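换桌面这件事拖了快一年，分几条写一下，给也在选的人参考。

1/ 原来的餐桌是搬家时房东留下的，面板已经起翘，桌腿没问题，所以只换面板。尺寸量了三遍，长边两头差了一点，按短的那头下单。

2/ 看了两家，Drasasen 和 Stako。Drasasen 门店样板多，但最小起订尺寸比我家的桌子大，多出来的部分也要付钱。Stako 可以按尺寸裁，封边另算。

3/ 颜色在浅木色和灰色之间选。灰色样板拿回家放了一个星期，晚上开暖光灯发绿，退了。浅木色白天晚上差别不大。

4/ 纹理方向下单时要写清楚。默认是顺着长边走，想要横的或者斜的得备注，裁完不能改。
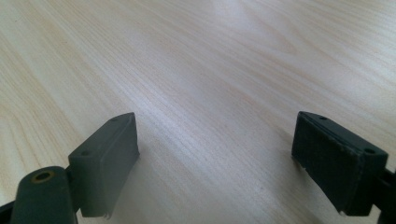 阿岚在下面回复，说她家也是浅色面，最烦的是正对窗户那一块，下午反光，坐着看书得换位置，问有没有哑光一点的可以选。

5/ 回她一句：有。Stako 的表面分亮面、半哑和全哑，全哑贵一些，油手印也更容易留下。如果桌子正对窗，先借一块样板放在原位，下午看一次再决定。挂纱帘也能解决大半，比换面板便宜。

6/ 厚度。店里推荐厚的那款，我家桌腿的螺丝孔浅，原来的螺丝不够长，得另配。配件在 Biswas 五金买的，整包卖，一包 50 颗，剩下一大半，同城有需要的可以来拿。

7/ 安装没请人。先把旧面板拆下来，桌腿倒放在毯子上对孔，先都拧上不拧紧，调正之后再对角拧紧。两个人做比较省力，我一个人做了一下午，中间有一颗滑丝，重新打的孔。

8/ 日常清洁用拧干的布就行。客服说不要用含酒精的湿巾擦封边，胶会发白。热锅还是要垫隔热垫，我用的是旧的软木垫。

9/ 等货时间比说的长。下单时说 6 天，后来通知要等补货，拖到了8月。急用的话先问清楚仓库有没有现板，别只看页面上写的。

10/ 旧面板还在阳台，打算锯成两段做花架的隔层。锯子还没借到。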